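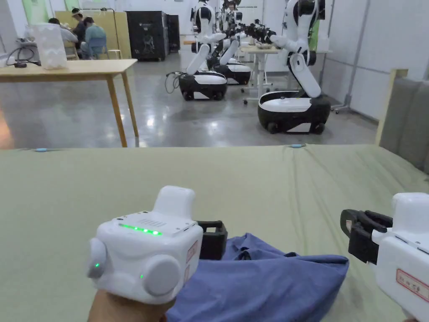

Dilter Linen Cloth, Large

If you've ever dried a sinkful of wine glasses and then gone back over every one of them to pick off the fuzz, you already know why we get so excited about linen. The Dilter is the towel we reach for at home, and it's the one that most of our customers come back for (usually in a second color, and then a third).

It's woven from long-fiber flax in a plain, slightly open weave, so it drinks up water quickly and dries out again on the hook before dinner. Glasses come out clear. Knives don't snag. And it gets better! The first few weeks it feels a bit crisp, almost papery, and by the end of the season it has gone soft and heavy and hangs like an old shirt.

Size and weight
The large measures 50 by 70 centimeters before its first wash. Expect it to lose a little in length the first time through, mostly on the long side. The fabric is 177 grams per square meter, a good middle weight: enough body to dry a roasting pan, thin enough to get down inside a narrow tumbler with two fingers.

Hems and loop
All four sides are double-folded and stitched with cotton thread, with mitered corners. There's a hanging loop sewn into the middle of one short side. Earlier batches had it in the corner, and Freya Bramwell, who does our sewing samples, talked us into moving it. She was right, the towel hangs much flatter now.

Colors
Chalk, Oat, Harbor Blue, Rust and Moss. The yarn is dyed before weaving, so both faces match. Harbor Blue is the deepest of the five and can give up a bit of color in its first wash, so put it in with jeans.

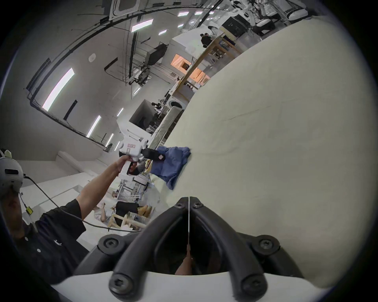

Washing
Machine wash warm, up to 140°F if you've been mopping up something greasy. Skip the fabric softener, it coats the fibers and they stop absorbing. Tumble dry low or hang it up. We never iron ours, but if you like a pressed stack in the drawer, do it while the cloth is still damp and use plenty of steam.

For coffee or tomato, rub in a little dish soap and leave it for an hour before washing. Chlorine bleach will weaken the flax, so please keep it away from the colored ones especially.

Which one should I get?
The large is the all-rounder. The small Dilter (same fabric, same hems) is lovely as a bread basket liner or a hand towel in a tiny bathroom. For polishing silver or stemware only, look at the Prumora glass cloth, a finer weave with a smoother face. It's gorgeous on crystal but it won't keep up with a big pile of pots.

From customers
"I bought two in Oat and they've been through more than 475 washes between them by my very nerdy tally. One has a hole the size of a lentil. The other is perfect." Elsie Penrose

"Stiffer than I expected out of the package, but three washes fixed that. Great for covering dough." Colin Sedgwick

Ordering
Sold singly or in packs of three, any mix of colors. Orders leave our shop within two working days, and unwashed towels can come back within 14 days. Moss is out of stock until November.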